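Speaker notes: What a midterm poll can and can't tell you
Vicente Aravena
4 min read

Slide 1. Opening

Thank the hosts. Say up front that I work on state races and that none of this is about who should win.

The talk is on local ballot measures and why the early polling on them misses. I'll use the Pekeline transit bond as the main case. Most of the room will remember the result but not the wording, so read the ballot question out loud, slowly. It takes a while. Let it.

Slide 2. The Pekeline bond

First poll: 1087 registered voters, phone and text. The bond was ahead by a wide margin in that one. It lost.

Points to make:
- The poll asked about "better bus service." The ballot asked about a property tax levy.
- Registered voters were polled. Turnout was older and owned more homes.
- The county mailed its tax estimate after the poll closed.

Don't blame the pollster. They asked the question they were paid to ask.

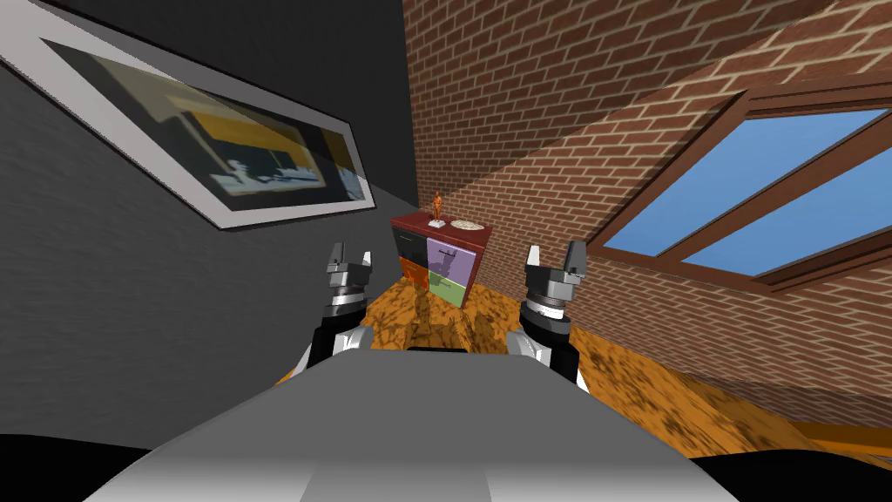 Slide 3. Wording

Compare the two texts side by side. Read the poll version, then the ballot version. Ask for hands on each one. If the room splits the same way both times, move on and don't push it.

The Saavedra school measure is the second case. Same problem in the other direction. The poll led with cost, the ballot led with roof repairs, and the measure passed after trailing all summer. Keep this short. Someone usually asks whether the school board wrote the ballot text itself. It did, with the county attorney's approval, and the rules allow it.
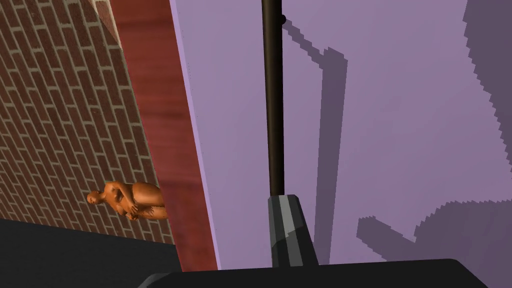 Brick wall with a dark red panel beside it.

Slide 4. Who answers

Cell phones, caller ID, people at work. The audience has heard this before, so one minute at most.

What they may not have heard is how small the local samples get. In the Brudska council race, the statewide poll had 109 people from the district. Reporters quoted that number as if it were a district poll. The campaign then moved money because of the coverage. I talked to two people on that staff afterward and both said they'd do the same again, as they had nothing else to go on.

Pause for questions here if we're running early. If we're late, skip to slide 6.

Slide 5. Money

Outside groups come in when a measure looks close. In Pekeline the no side had almost no budget until August, then bought radio and two rounds of mail. The mail went to around 4000 homes, nearly all in the west precincts. Show the precinct map and leave it up. 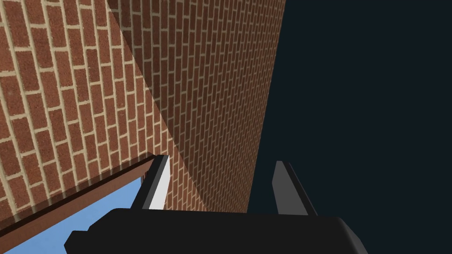

Vicente Aravena

Slide 6. What to ask before you quote a poll

Read these as written:
- Who paid for it?
- Did it use the ballot text?
- Registered or likely voters?
- When did it end, and what has happened since?

The Namside clerk's office posts ballot text as soon as it's certified. Put the office's name on the slide. Reporters should call the clerk before they call the campaigns.

Slide 7. Close

Go back to the bond. It's likely to return with a smaller levy and new wording. I don't have a forecast and should say so if asked. Handouts are on the table by the door.

Related
- How ballot questions get written
- Reading the Saavedra school vote
- Off-year turnout, precinct by precinct
- Brudska council: the recount rules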